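About Tustano

Home / About us / Our story

Tustano is a small food shop and weekend language school under one roof. We sell dry goods from Eastern Europe and we teach Ukrainian and English to adults and children. People often ask which of the two came first. The school came first, and the shop grew from the cupboard where we kept tea and biscuits for the students.

How it began

My name is Pylyp Savchuk. I came to Canada with my wife and two daughters, and I was a teacher of geography before that. In my first winter I worked in a warehouse and in the evenings I helped neighbours to fill in forms. Many of them could speak English well enough for work, but a letter from the school or from the bank made them nervous. So we began to meet on Saturday mornings in a room above a tire shop, and we read those letters together, slowly, with a dictionary.

After one year we had more people than chairs. Maksym Romaniuk, who was then our student and is now my partner in the business, found the present building on the corner. It was a fabric store before. The big cutting table was left behind by the owners and we still use it for the children's class, because it would not go through the door.

The name Tustano comes from an old fortress in the rocks of the Carpathians. Traders passed by it with salt, and they paid a toll there. Maksym liked this connection with salt and I liked the mountains, so there was not much discussion.

The shop

The shop is open six days. We keep 341 products on the shelves at the moment, and most of them are simple things: buckwheat, barley, dried peas, sunflower seeds, poppy seed, dried mushrooms, herbal teas, honey, sweets by weight. We do not sell fresh meat or alcohol, and we do not plan to.

Our buckwheat comes from a family importer called Mavel, and we have bought from them since our first order. The teas and dried fruit come from Zelby. Both are small firms, and when something is wrong with a delivery we can phone and speak with the same person as last time. This is worth more to us than a lower price, although of course we also ask for a lower price.

We try to write every shelf label in three languages: English, French and Ukrainian. The labels are written by hand by our students in the intermediate class, and we correct the spelling afterwards. If you find a mistake that we have missed, please tell us at the counter and we will give you a coffee.
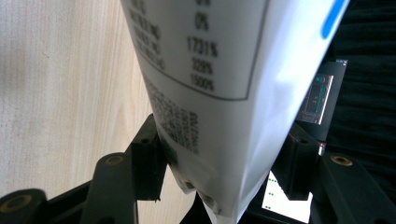

We are also careful with the dates. Every Monday morning Maksym goes along the shelves with a notebook, and everything that has less than one month left is moved to the basket beside the till and sold for half the price. What remains in the basket on Saturday goes home with whoever is closing the shop. My daughters have eaten a great quantity of halva in this way.

The school

We teach in groups of no more than eight. There are four levels of English, two levels of Ukrainian, and a Saturday group for children from six to eleven years old. The adult classes are in the evening, from Tuesday to Thursday, and the beginners' English class has also a morning time for parents who are free only when the children are at school.

Our method is not modern. We read aloud, we write by hand and we learn some texts by heart. In the English classes we use real papers from daily life, such as a lease, a bus timetable or a recipe. In the second half of the lesson we go downstairs to the shop – this is the part that the students like most – and they must ask for things, compare prices and make a polite complaint. Regular customers are used to it by now and some of them answer very strictly.

The head of the Ukrainian programme is Mrs. Vasylenko. She has prepared her own workbook for children who hear the language at home but do not read it yet. The workbook has 26 lessons and we print it ourselves, so the colours are sometimes different from one copy to another. You can borrow one before you decide about the course.

The library

In the hallway between the shop and the classrooms there is a library with 2,000 books. They were given to us by families from the neighbourhood, mostly novels and children's books, with one full shelf about beekeeping. You do not need to be a student to borrow. Please write your name and telephone number in the green notebook, and bring the book back when you have finished it.

In December we hold a reading evening. Each person reads one page in any language they wish, and then there is soup. Last time it lasted until almost eleven o'clock, as the soup was late.

Who works here

Pylyp Savchuk – English levels three and four, orders and accounts
Maksym Romaniuk – shop manager, deliveries, beginners' English
Mrs. Vasylenko – Ukrainian programme and the children's group

We have also two students who help at the till on Fridays and Saturdays.

Visiting us

The entrance to the shop is from the main street. For the classes, please use the side door with the bell and go up the stairs. There is a lift for people who cannot take the stairs, but it needs a key, so phone us when you arrive. Parking behind the building is free after six in the evening. Bus 612 stops across the road.

For new students we offer a conversation of half an hour, without payment, to choose the right level. You can book it at the counter or by telephone during shop hours. Please bring a pen and your reading glasses if you use them.

This page was last updated on January 22, 2025.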